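From: Marlene Doucette
To: Risimel Student Robotics list
Subject: Re: Shelf task: access, scoring and the practice record

Dear members,

I am grateful to Svyatoslav Melnychuk for setting out his concerns so clearly. As several teams have raised similar points with me privately, I am answering on the list so that all entrants have the same information. His message is quoted first, with my reply beneath it.

On behalf of the Lornis team, Svyatoslav Melnychuk wrote:

> Dear Ms Doucette,
>
> We have read the revised notes for the shelf task and would be
> glad of a ruling on three matters before the May meeting.
>
> First, the notes say that items may be placed "on either level".
> Our hand manages the upper level without difficulty, but the
> opening to the lower one is narrow when approached from the front.
> May a team approach from the side of the unit instead?
>
> Second, does an item count as placed if it lies at an angle? We
> lost 75 points in the last practice round on this question alone
> and were not certain why.
>
> Third, is a sleeve over the arm permitted? Hordiienko used one
> and we had understood that coverings were excluded.
>
> With thanks,
> Svyatoslav Melnychuk
> Lornis team

I have discussed these matters with Diarmuid Ó Conaill, who is responsible for the rules this year, and with Zoriana Yatsenko, who will lead the scoring. The following rulings apply to every team from the date of this message.

Access to the lower level

Approach from the front remains compulsory. The task was written to test how a team plans a reach into a confined space, and an approach from the side would remove most of that difficulty. We do accept that the wording was incomplete. The notes will be amended to state that the hand may begin below the level of the lower shelf and rise towards its front edge, provided that it does not rest its weight on the unit at any time. 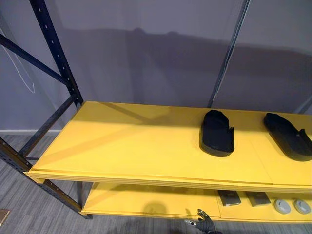
The practice unit, with the soles on the upper shelf and the blocks and pucks on the lower. The hand is at the front edge of the lower level.

Teams should note that the top of the upper shelf has a faint seam in it. The seam is not a boundary for scoring purposes, and an item lying across it is treated in the same way as any other.

Items placed at an angle

An item at an angle is placed, so long as it rests fully on the shelf and the hand has let go of it. The deduction made against Lornis was applied under last year's notes, which required the items to be square to the front edge. That requirement has been withdrawn. Zoriana Yatsenko has restored the 75 points, and the Lornis practice total now stands at 832. The Hordiienko total of 1094 is unaffected, as is that of Binum.

I should add that the soles have given rise to more questions than any other item. They are foam, and a team may grip them at the toe or at the heel as it prefers. No additional credit is given for either.

Coverings and cables

Sleeves are permitted. The exclusion to which the Lornis team refers concerned rigid covers only — a point which the notes ought to have made plain — and a soft fabric sleeve has never been within it. The sleeve must leave the wrist and its mounting plate clear, so that the scorer can inspect the fixings before the round begins. Teams are also reminded that cables near the fingers will be examined at inspection. A cable that can be caught between the fingers must be secured before the team is allowed to start. 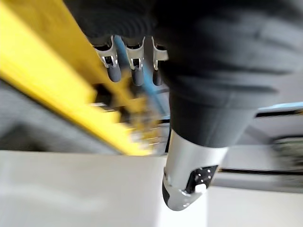 Arrangements for the May meeting

Inspection will open at 9.30 in the morning and each team will be allotted a period in which to present its arm, its hand and its written plan. Zakhar Nechyporuk will circulate the order of inspection separately. A team which is not ready at its allotted time may exchange places with another by agreement, but Zakhar must be told of the exchange by both parties.

We expect around 82 students to attend, including those who are entered for the written part alone. Supervising staff are asked to confirm their numbers and to indicate whether any student requires a seat near the front of the hall.

The practice record

Each team is required to keep a record of its practice runs. The record should give the items attempted, the level used and the result as observed by a member of the team other than the operator. Entries may be handwritten. Corrections are acceptable if the original entry can still be read — please do not submit a fresh copy made afterwards. The Binum record from last year has been placed in the shared folder for reference, with the kind consent of that team.

Questions on these rulings should be addressed to Diarmuid Ó Conaill, with a copy to the list. Questions on individual scores should go to Zoriana Yatsenko directly.

Yours sincerely,

Marlene Doucette
Co-ordinator, Risimel Student Robotics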